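Tarnbridge paper mill open day, quick notes before I forget it all

Got there at 11, gate already backed up. 193 steps up to the old drying loft, my knees counted. Samira Zoubi took our group, fast talker, knows everything about felt. Smell of wet pulp all the way down the stairs.

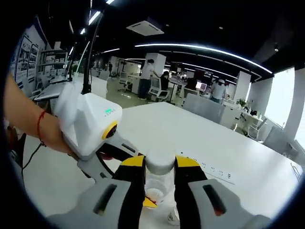 Then the sheet making. Five minutes each at the vat, mine came out lumpy, Booker's was teh nicest. Gerardo Santoro runs the shop, cards are $12 a pack, cash only. Cafe shuts early so eat first. Parking by the weir, not the main lot. Going back in January for the marbling day if theres space.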